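Milonow GF-2 Replacement Finger Set
For parallel grippers on tabletop arms
Item 116-41

Status: Available. Supersedes item 116-31, withdrawn from sale 22 January 2021.

Overview
The GF-2 is a pair of replacement fingers for light pick-and-place work with cups, bottles and similar round objects. It replaces the GF-1, which was withdrawn after reports of dropped loads. Customers who still run GF-1 fingers should read the safety notice before the next shift.

Safety notice: GF-1 pad separation
The adhesive between the GF-1 pad and the finger body can soften after long runs at high grip force. The pad then creeps toward the fingertip under load. The controller continues to report a good grasp, as finger width changes by less than the detection threshold. The object tilts, then drops, usually during the first part of the lift.

The fault was first logged at the Brorholm test site and reproduced by Mukura, our contract lab, in 15 of 41 endurance runs. No injuries were reported. Two units showed cracked finger bodies after the pad came off and the fingers closed metal to metal.

Short lifts of a plain cylindrical cup, held upright just clear of the tabletop, are the recommended check for pad creep. Run the check in simulation first to confirm the path, then on the arm at reduced speed. Keep hands out of the work area.

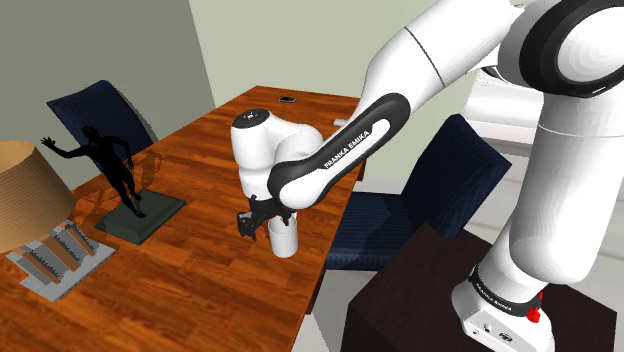 What to do if you have GF-1 fingers
Stop lifting glass, liquids or anything over 31 grams.
Mark both pads at the upper edge and repeat the cup lift. Any gap at the mark means the pair must be scrapped.
Do not re-glue pads. Repaired pairs failed sooner in testing.
Return both fingers — never a single one — for free exchange.

Changes in the GF-2
Pads are molded onto the finger body and pinned at both ends. Mounting holes are unchanged. Grip width must be recalibrated after fitting.

In the box
Two fingers, four screws, one calibration card

Distributor: Sugiyama Automation Supply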